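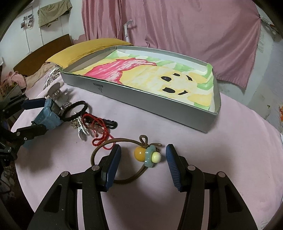

Photo: Hasine

Masson is a long-form ambient piece by the duo Laltix, and I've been keeping this entry going because I love the thing and couldn't find a decent one anywhere else! It runs for 4 hours, played straight through, with 2 pianos, a small string group and a lot of tape hiss (the good kind).

The first performance was on 11th October in an old grain hall, in front of 300 people, most of them lying on mats. I had a spot near the back, next to a radiator that ticked, and I still hear that tick when I play the recording at home.

The music moves in very slow waves. One low chord comes back again and again, a little softer each time, and the strings don't enter until the second hour. Some listeners find that stretch dull. I think it's the best part, but then I also like long train rides.

The recording came out the following February on the Brarix label, as a download and a box of records. The box leaves out a short piano passage near the end, so go for the download if you want the whole piece.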